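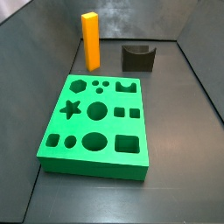

October, 6:40 in the morning

Coffee first, then the Postidard kit again. Trial unit number 3086 has been on the bench long enough that I have opinions, and Hedvika Zelenák wants them before lunch so she can talk to Vidix about the price. I'm putting them here first, while they're still in the order I had them.

The kit is a foam shape sorter, loose blocks, a dark gray box to run it in, and a subscription to their scoring software. The pitch is that you stop making your own insertion tests and use theirs, so your numbers can be compared with other labs'. I like that idea. We have spent too much of this year arguing over whose homemade peg board was harder.

The foam is good. Thick, cleanly cut, and that green is easy to pick out against the gray floor. There's a good mix of holes too: star, hexagon, oval, an arch, circles and squares in different sizes. I started with the arch block because I expected it to be the worst one, and it was. It has to go in the right way around, and the curved top edge has to line up with the dip in the hole. The tall yellow block is a different kind of trouble. Standing on end it tips if you brush it, and then you've lost the run.

I did 30 runs yesterday with the arch block on our own controller. The software logged all of them, but 2 were marked as timeouts when I had stopped them by hand. Wrote to support. They answered within the hour and said manual stops are coming in the next version. Fine, but I'd like to be able to fix a label myself.

What I don't like:

The box floor shines a little. Under the overhead lights that was enough to bother our depth readings near the walls, so I turned off the row over the bench and got better results. It also shows every scratch. Dumlao sells a matte floor sheet that might fit – must measure before ordering.

The black arch block on a dark gray floor. Our segmentation lost its lower edge over and over. I can see an argument for making it hard on purpose, but the manual doesn't make that argument, and I'd pay extra for a second set in lighter colors.

The subscription. It's 300 a month per bench, and we have more than one bench. Brarkska's kit has no subscription, though its foam is thinner and Hedvika says the corners tore on hers.

So I'll tell her yes to the kit and no to the subscription for now, if Vidix will split them. I can write a scoring script in a week. It won't be as nice.

Still to do today: the star, the small squares, and the oval if there's time. Reset the start positions and write them down properly this time. Call the dentist.

9:15. Hedvika came by early. She had already asked Vidix about splitting it and they're thinking it over. Back to the star.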